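Notes on teleop collection, second round

The June set is finished. We ended up with 353 recorded episodes of the block task, of which 283 were kept. The rest were dropped for timeouts, bad starts or a stale force reading. All of it was driven by remote control from the desk beside the cell, using the Tevora hand controller.

I had planned to do the whole set by hand guiding, with the arm in gravity compensation and the operator pushing it through the motion. That works well for coarse moves. For contact close to the table it was poor. The operator's hand adds side load at the wrist, the force channel picks it up, and the policy then learns from a signal it will never see when running alone. Remote control is slower and takes longer to learn, but the force data is clean.

Scaling matters more than I expected. At one to one, small tremors in the hand show up at the tool. I settled on a ratio that lets the operator cross the board in two strokes with the clutch, and left it there for everyone. Changing it between operators gave us speed profiles that didn't match, and the first 14 episodes had to be redone for that reason.

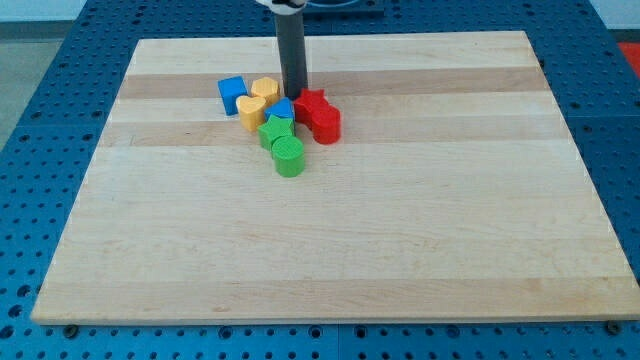 Start poses were the other problem. If the operator resets the blocks by hand, they tend to put them back in much the same spot, and the colours drift into a habit as well. I now generate a layout on the Dranley machine and show it on the second monitor before each episode. The operator matches it by eye. It doesn't need to be exact.

Logging is through Prurnlow, one file per episode, with joint state, tool pose, force and controller input on a common clock. The longest episode kept runs to 1494 time steps. Anything past 1500 is cut off automatically and marked as a timeout.

Still to do: a proper check of latency between the controller and the arm, and a second operator's pass over the labels. I would also like to try mixing in a small number of hand-guided episodes for the approach phase only, with the force channel masked.

Recent posts
Clock sync on the Dimaculangan bench
Prurnlow file format, version two
Clutch or no clutch
Replacing the Tevora trigger spring
Gravity compensation and cable drag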